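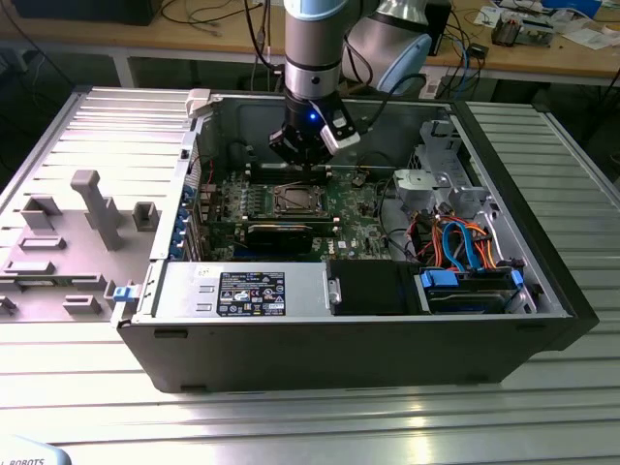
A robot arm reaches into an open desktop computer on a slotted metal worktable.

Sign Your Quilts, Please, All of Them

I bought a quilt in May at the church sale in Stiteswood, and I've been a little bit in love with it ever since. It's a scrappy string quilt, bed size, with the strips running corner to corner and a narrow red line through the middle of every block. Whoever made it had a wonderful eye. There's a brown plaid next to a mint green dot that shouldn't work at all, and it's my favorite spot on the whole thing. The quilting is done by hand in fans, and you can see the fans getting smaller on one side as if a second person was working from that end (or the same person was getting tired, or sitting in a different chair).

I paid $59 for it. I turned it over in the parking lot to look for a name, all four corners, then along the binding, then the middle of the back in case. Plain muslin. Not so much as an initial.

So I own a quilt that took somebody most of a year, and I can't tell you one thing about her. Or him! My own teacher was a man, Danylo Marchuk, who pieced on a treadle machine and could cut a straighter strip with scissors than I can with a rotary cutter and a good ruler. He signed everything. He signed potholders. When I was new at this I thought it was vanity, and I told him so, the way you can when you're twenty-six and don't know any better. He told me that vanity was thinking people would remember without being told.

I've come all the way around to his side, and now I'm going to be a pest about it.

Every quilt should have a label. The show quilt should, of course, and most of us manage that because the entry form makes us. But the baby quilt should too, and the dog quilt, and the one with the puckered border you were going to hide in the guest room. Especially that one! Fifty years from now the person holding it won't see a puckered border. She'll see a thing made by hand by someone who was alive and picked out the colors, and she'll be turning over the corners in a parking lot.

I hear the same objections every time I bring this up at guild, and I'd like to take a run at them.

The first is "it isn't good enough to sign." I understand this one in my bones. My early quilts have points chopped off so badly that the stars look like they've been sat on. But a signature isn't a grade. You sign a birthday card, and I've never met anyone who held off because the handwriting wasn't good enough. And the early ones are the ones I most want to find in other people's work. Give me someone's second quilt and someone's thirtieth, both signed, and I'll happily spend an afternoon going back and forth between them.

The second is "everybody in the family knows I made it." They do, today. Mereana Bolger brought her grandmother's quilts to our meeting last winter, a beautiful stack, and she could tell us about two of them. The rest were "Grandma or possibly Aunt Lou, or the lady across the road." These were not neglected quilts. They'd been loved and washed and slept under by a family that talks to each other. It took one generation for the names to come loose. Mereana went home and labeled them anyway, with what she had, and one of her labels reads "Maker unsure, kept by the Bolgers, smelled of cedar." I think that's one of the best quilt labels I've ever read.

The third objection is the one I have the least patience for, probably because I used it myself for years: "I'll do it later." By the time the binding is on, you're finished with the thing in your heart. You want to wash it and see it crinkle, and there's a new stack of fat quarters giving you the eye. A label feels like homework. I know! I have a pile of my own in the hall closet that went unlabeled for so long I had to work out the years from which kitchen curtains had ended up in the scraps.

What cured me was doing the label first. Before the quilt is even basted, I make the label and sew it to the backing by machine, down in one corner, and then the quilting goes right through it. 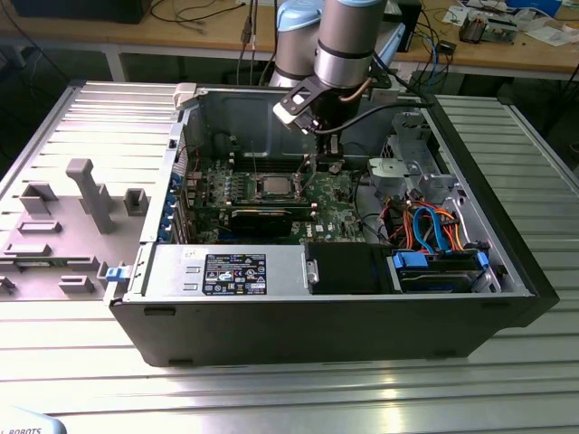 There's no hand sewing at the end, no hunting for the good pen at ten at night before a baby shower, and a label that's quilted in can't be lifted off by somebody who'd like to pass the work off as their own. If the date turns out to be wrong because the quilting took another two years, fine. I ink in the second date next to the first. I rather like seeing the two together.

You don't need to be fancy about it. I've seen embroidered labels with a border of tiny hexagons, and I've clapped for them, and I'm never going to make one. Mine are a leftover square of light fabric with freezer paper ironed to the back to keep it stiff while I write. I use an Arkix fabric pen in brown, fine tip, and I write slower than feels natural, and then I press it with a dry iron. The whole job takes me 15 minutes, and that includes finding my glasses. If your handwriting embarrasses you, use it anyway. I would trade the neatest printed label in the county for three lines of my mother's terrible slanting cursive.

As for what to put on it, here I get bossy. Your full name, and please let it be full. "Made with love by Nana" is sweet, and it's no help at all to anyone outside of the house. There have been a great many Nanas. Write the name people would find you under, and add Nana after it. Then the town and the year, and who it's for if it's for someone. If the pattern has a name, or you took the block from a class or a friend, put that down too. Pattern designers get forgotten even faster than quilters do, and it costs you half a line.

After that, if you've got room, add one thing that only you could know. This is the part I get excited about. "Pieced during the big snow." "The blue is from Dad's work shirts." "Ran out of the green, sorry." I put on one of mine that it has 1,040 pieces, because by the end of it I wanted a witness. On the back of a Groltomness, a block I swore I would never make again and have now made three times, I wrote exactly that, with a tally mark for each quilt.

The nice people at Hubáček, where I buy most of my backing, keep a basket of muslin scraps by the register now, free for labels, and I'd love to see every fabric shop do the same. I'd love to see guilds set aside one evening a year for it as well. Bring the closet pile, bring the quilts your mother left you, pass the pens around. We tried it here and it was the loudest, happiest meeting we've had in ages, because you can't write a label without telling the story to whoever is sitting next to you. Half of us got only one quilt done. It didn't matter a bit, we're doing it again.

And if you own quilts that came to you without names, label those too. Put what you know and say plainly what you're guessing. I finally did it for the Stiteswood quilt last week. It took me three tries to get the wording right, and I ended up with: "Maker not known. Found at Stiteswood, church sale, in May. The brown plaid next to the mint dot is perfect." I signed underneath as the keeper, with my whole name and my town, and stitched it into the lower left corner with the smallest stitches I've got.

Then I went to the hall closet and took down the one with the sat-on stars.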